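Cold hands in Pellcombe 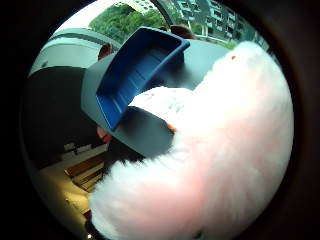 No. 59

So, May, and I'm still thinking about gloves! My grandmother Gunnel Ekström kept hers out until midsummer and I used to laugh at her, and now I live in Pellcombe (wind straight off the water, every single morning) and I've got a pair in each coat.

I learned to knit them last winter from Siv, who is my aunt and has no patience at all. My first one had a thumb the size of a sock. She looked at it, said "well, it's warm," and handed me the needles again. I cast on 40 stitches for everything now, since that's the only number I can keep in my head, and if it comes out big I give it to Etornam, who has enormous hands and never complains.

Fluffy yarn is a pain, by the way. You can't see your stitches, you can't rip back, and there's fuzz in your tea for a week. I love it anyway. White is the worst for showing dirt and I keep buying it – mine picked up a coffee stain on the ferry to Trasville and I've decided it's part of the pattern.

Linnea asked if I'd sell some. I did the math on the hours and the yarn and came out at roughly 438 kronor a pair before I'd earned a thing, so no! You can have a pair if you come over and wind wool with me for an afternoon.

Next up is a hat for Vilgot, in green, if the shop ever gets the green back in.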